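Evitz Community Sorting Room
Table and Fabric Goods Checklist, with comments
Checked April 10, 2001, for the Skistau clothing exchange

Thank you to everyone who left notes in the tray, because they made this round a good deal easier to write up. I have kept the usual order of items and put my comments under each one. Please read the comments even where the item is marked OK, as a few of them carry a small request. 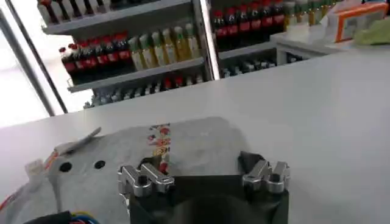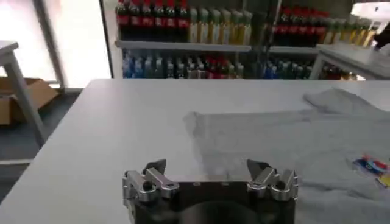
Sorting table, light gray fabric with colorful print on the white top.

1. Tabletop surface: OK
A smooth white top is a pleasure to check, and any grit or stray staple shows up right away when you look across it from the side. Please go on wiping it down before the first item goes on. The Seidel spray is fine for this, but give it a minute to dry, since pale fabrics pick up everything!

2. Edges and corners: OK, WITH COMMENT
I ran a cloth along all the edges and it caught once, near a corner. It's a tiny rough spot and I have smoothed it with fine paper, but do run your hand past it next time and tell me if it's back. Knits are the ones that suffer.

3. Table height and footing: OK
No wobble. The felt pads put on in November are holding up nicely.

4. Cables near the table: ATTENTION
There are cables in blue, yellow and black bunched close to the fabric, and a thin red wire as well. Keep fabric clear of them when you spread things out, and please don't tug a piece free if it catches. Lift it off gently and look at where it was lying. I would like to see a proper cable clip on this side before the next round.

5. Fabric goods, general condition: OK, WITH COMMENT
Light gray on a white table is hard on the eyes, I know, and the outline nearly disappears in places. Smooth each piece out with the flat of your hand and feel along the sides for pins, tags and broken stitching. Bunched-up parts need opening out fully, and then the whole piece gets turned over and done again on the back.

6. Openings, straps and small plastic parts: TO DO EACH TIME
The gray piece with two round holes side by side needs a finger run around each hole for fraying. Straps get a gentle pull at both ends. Small plastic tabs and fasteners should be checked for sharp edges, and anything cracked goes in the Grokitz mending box with a slip pinned to it (safety pin, closed, please).

7. Printed decoration: OK
Such cheerful little prints on these gray things, I was quite taken with them. Rub lightly with a dry white cloth, and if color comes off, set the piece aside.

8. Drinks shelving beyond the table: OK, WITH COMMENT
Stand bottles well back on their shelves and keep open drinks away from the sorting table altogether. We have had 3 spills on the log, and one of them cost us a lovely pile of baby things.

9. Walkway and floor: OK
Clear at the time of checking. Leave bags against the far wall, and no more than five at once.

Follow-up: cable clip for item 4, second look at the corner in item 2. All other items carried forward unchanged to the next sheet.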